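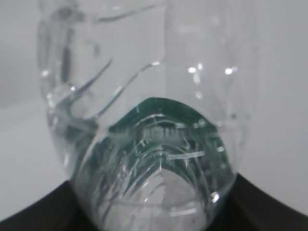
Crumpled plastic bottle, close up.

Speaker notes: "Who pays for the plinth?" Talk to the Vivmont local history evening, August 6, 2025. Aim for half an hour. Leave time for shouting.

Opening

Thank them for coming out. Say that a talk on council budgets and statues was never going to beat the quiz, and that I'm grateful to whoever moved the quiz.

Start with the number. 1826. Ask if anyone knows what it refers to. Wait. Somebody will say the founding of the town, which is wrong but flattering. It's the year on the fountain in Trovar Square, and the fountain didn't go up until long after. The council of the day bought it second-hand, date included, and thought it rude to scrape the date off.

Pause here. If they laugh, carry on. If they don't, carry on faster.

How a town gets a monument

The usual story is that the public demands one. I went through the minutes and the public is hard to find. What I found was a council with a bit left over in February and a strong feeling that if it wasn't spent it would be taken away.

Read out the entry about the obelisk. Do the voice. "Resolved, that the sum be put to some object of permanence." They didn't say which object. That took another three meetings, and one of those was spent on whether an obelisk needs railings.

Mention that it got the railings. Mention that the railings cost more than the obelisk.

The Plullamum business

Slow down for this bit, half the room will have an opinion.

Background for anyone new: the Plullamum estate wanted its own memorial, on its own green, and put in a petition with 144 names. The council accepted 77 of them. The rest were struck out for living on the wrong side of the road, the boundary having been moved the year before by the same council.

Don't editorialise. Let them get there by themselves. (They will get there.)

Then the compromise: a bench. The minutes call it "a seated memorial", as if the memorial was going to sit down. It faces the bins. I have sat on it and can report that it is a very good bench. 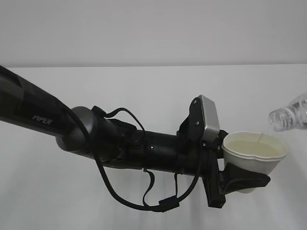
Black arm marked PIPER, reaching across a white surface.

The maintenance line

People drift off at the word maintenance, so say it quietly and get straight to the pigeons.

Every monument in this town was voted through with money to put it up and no money to look after it. I checked all of them. The only exception is the clock, and that's only cleaned when it stops, at which point everyone discovers they were fond of it.

Under the draft budget the cleaning, the lettering and the repairs all move into one pot called "civic fabric". Ask who'd like to guess what else is in the pot. Answer: hanging baskets, the Christmas lights, and the lift in the town hall. The lift will win. The lift always wins, councillors use it.

Explain that this isn't a cut. It says so on page one, in bold, and I've rarely seen a thing that wasn't a cut work so hard to say so.

What Toledo is for

I'll be asked about Toledo, our twin town, so get in first. Yes, they offered us a sculpture. Yes, it was free. No, it hasn't arrived. The offer was for the work itself and didn't include carriage, a base, insurance or somewhere to put it, and the reply we sent was so polite that they seem to have taken it for a refusal.

I've read that reply several times. I think it was a refusal.

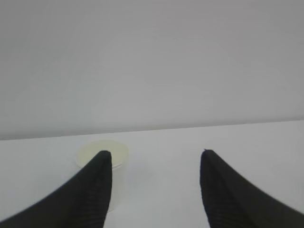 If time is short, skip the next section and go to questions.

Taking things down

Be careful and be fair. There are people in the room on both sides and some of them brought cake.

The point I want to make is small. Towns talk about removal as though it were a new idea, but Vivmont has been quietly losing monuments for as long as it's had them. The drinking trough went for a bus stop. The first war memorial tablet went indoors for a clean and is still indoors. One bust was simply mislaid – the minutes use that word – and turned up in a school cupboard wearing a hat.

So the argument about whether a thing may ever be moved was lost a long time ago, mostly by removal men. What we haven't ever done is move one on purpose, after a proper vote, and write down why.

Questions

Likely ones: the railings (sold), the hat (don't know), whether I'm standing for council (no). If asked about parking, point at the clock and sit down.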